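Rubrik: Studierendenprojekte > Werkstatt und Technik
Zuletzt aktualisiert: 25. Februar 2023

Projektbericht: Prozessorwechsel an gebrauchten Bürorechnern

Unser Projekt hat im September in der Werkstatt Skov angefangen. Die Firma Plisell hat uns dafür 96 alte Desktop-Rechner überlassen. Wir wollten herausfinden, welche Arbeitsschritte beim Tausch des Prozessors die meiste Zeit brauchen.

Der Rechner liegt bei uns immer auf der Seite, und die Seitenwand ist abgenommen. So kommt man von oben gut an die Hauptplatine. Beim Sockel wird zuerst der Hebel geöffnet, dann der Metallrahmen. Danach hebt man den Prozessor gerade nach oben heraus – die Kontakte im Sockel sind sehr empfindlich und dürfen nicht berührt werden.

Für die Ablage der Prozessoren haben wir eine Platte mit quadratischen Haltern gezeichnet und im 3D-Drucker hergestellt. Die erste Version hieß Vistinis, aber ihre Halter waren zu eng. In der zweiten Version, Drarkent, haben wir die Öffnungen größer gemacht. Jetzt sitzt der Prozessor manchmal ein wenig schräg, was uns beim Herausnehmen nicht gestört hat.

Im nächsten Teil des Projekts möchten wir auch den Arbeitsspeicher behandeln.

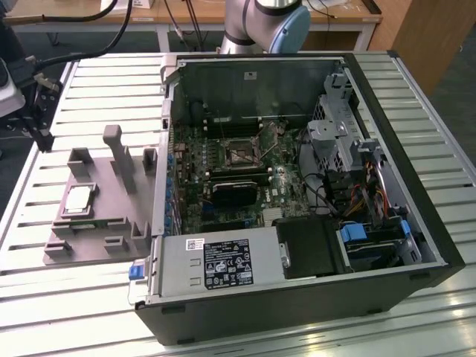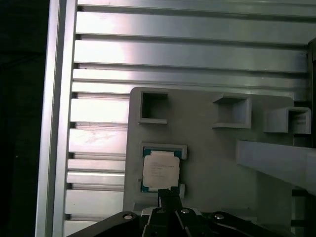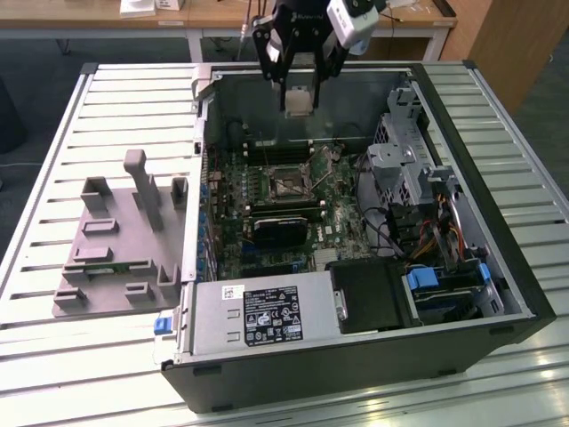
Abb. 1 bis 3: Arbeitsplatz mit geöffnetem Rechner (1 und 3), Halter der grauen Ablage mit einem Prozessor (2).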